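Category: Home & Shared Shop Builds > Arms and Grippers
Thread: Teaching an arm to put cables away (and my questions about fingers)
Posted by Beverley Tautahi, 12 August 2022
Last updated by thread starter after reply 6

bevtautahi wrote:
Hello all, and thank you to everybody who helped me in March when I was still wondering whether I could build a frame that didn't wobble. The frame is done! It lives at the Nastdale shop now, in the corner by the window, and I've been over there most evenings after supper with a thermos and a laptop that really ought to be retired.

The job I've set myself is cable tidying. I wanted something soft and annoying, because blocks got dull very quickly, and every drawer in my house is full of charging cords anyway. The arm picks up one coiled cable from the table and drops it in a clear bin. I've logged 842 tries so far. The plain round coils go fairly well. The small tight ones are my trouble, because the fingers come down on either side and then the bundle squirts out the front like a bar of soap.
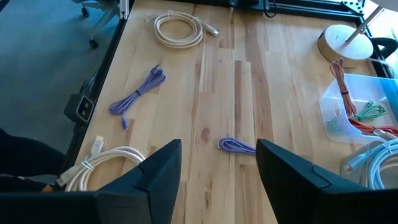
Coming in over the little lavender one. Two bins on the right.

So my question is about the fingers. They're the stock shape that came with the Warnirance kit, wide at the bottom and narrowing to a point, and I wonder if the point is the problem. Would you glue on pads, print something blunter, or leave the hardware alone and fix how I'm approaching? I'd love to hear from anyone who has handled floppy things.

landry_garage wrote:
Bev, the bench looks wonderful, I'm jealous of that butcher block. My vote is pads. I cut mine from a kitchen drawer liner and stuck them on with double-sided tape, and they've held up well enough that I forget they're there. Do clean the fingers with rubbing alcohol first, though, or you'll be picking pads off the table all night (ask me how I know).

luminita_v wrote:
I'm going to disagree a little, kindly I hope. Pads help with slipping, but a coil that shoots forward is usually being squeezed behind its middle. I'd move the grasp point out by a few millimeters before buying or gluing anything. Also, are you closing across the bundle or along it? Your longer purple one is lying on a diagonal, and if the wrist doesn't turn to match, you'll catch it at a bad angle however sticky the fingers are.
- Luminița Văduva

bevtautahi wrote:
Oh, that's a fair point, and I'm a bit embarrassed. The wrist does turn, but I limited it to 40 degrees each way back when I was worried about the wiring, and then I never went back and opened it up again. I'll try that before the drawer liner. Landry, I'm keeping the drawer liner in my back pocket!

bremo_bob wrote:
Would you consider cheating with the twist ties? The long purple one has a dark tie around its middle, and that makes a nice thing to aim for. Tie every cable that way and you've given the camera a target.

luminita_v wrote:
I wouldn't, Bob, or at least not on all of them. Then you've built a machine that finds twist ties, and the first cord out of Bev's kitchen drawer will beat it. A mix would be my choice, some tied and some just wound.

bremo_bob wrote:
Well, I tie all of mine, so it would work in my house! But I take the point. I'd still start easy and get a few good evenings behind you, it does wonders for morale.

bevtautahi wrote:
You two can keep going as long as you like, I'm taking notes. I ran a short batch tonight with the wrist opened up and the grasp moved forward, and the small coil stayed put in 6 tries straight, which has never happened before. Then it went and hooked the loose end of the long one and dragged it clear across the table, so there's tomorrow's job. I'll try tying half of them and report back with the numbers, and if anybody has a good way of dealing with trailing ends, please do say.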